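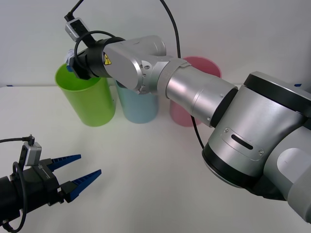 Getting rid of the old couch

We finally got rid of the old couch in October. It had been in the den for 15 years and one end sagged badly. I called the city first and found out they only pick up furniture 2 times a year, and we had missed the fall date.

So I called Prantl, a small hauling outfit that my neighbor Montri Suksawat used when he cleared out his garage. They asked for photos and measurements and gave me a price over the phone. It was fair for a couch, a recliner and a box spring.
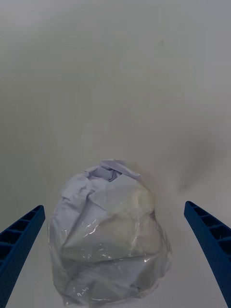 Crumpled paper in clear plastic wrap.

Two guys showed up at 7 in the morning. The couch did not fit through the den door with the feet on, so they took those off and carried it out through the kitchen. The whole job was done before I finished my coffee.

The recliner went to a reuse store over in Pletum. The couch and box spring went to the transfer station. I asked what the couch weighed, and they didn't know, but the full truck had come in at 700 pounds the day before – mostly other people's dressers.
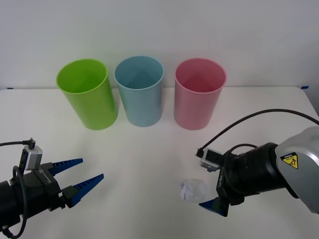
Three cups, with the green one on the left.

If you are doing this yourself, measure the doors first and take the feet off the night before. I still have a rolled-up rug to deal with. Prantl would have taken it, but I forgot it was behind the water heater.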